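Tuesday, Skukcombe bench. Sockets and plugs on the gray wall panel.
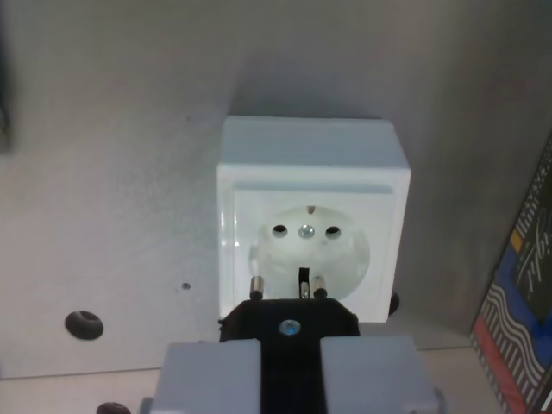
## Socket box

White surface-mount box, Schuko type, round recessed well with the center screw between the two pin holes. Box is from the Hartono order, the one that came in July. I put it on the panel close to the big round hole so the cable run stays short.

Center screw is a cross-head. Use the hand driver on it, not the Riro – the Riro slips and chews the slot. Two covers in the scrap bin already from that.

Grounding clip at the bottom of the well: check it with a fingernail before the first plug of the day (breaker off). It should spring back. If it stays down, swap the insert and write the box number on the tape.

## Plug

Black one, two round pins with insulated collars, ribbed handle. The ribs are shallow. Fine with dry hands, poor with the thin gloves, so I'd like to try the other handle type before we order more.

Run is 200 insertions per insert, then pull the cover and look at the contacts. Total on the log sheet stood at 1,707 when I started this morning. The 6 spare inserts are in the Brurkonance drawer, left side, under the terminal blocks.

## To do

- Reorder covers, Hartono part 579
- New tape for the box numbers, the old roll won't stick to the panel
- Ask whether the second panel gets the same box or the flush one – the hole spacing is different and I don't want to drill it twice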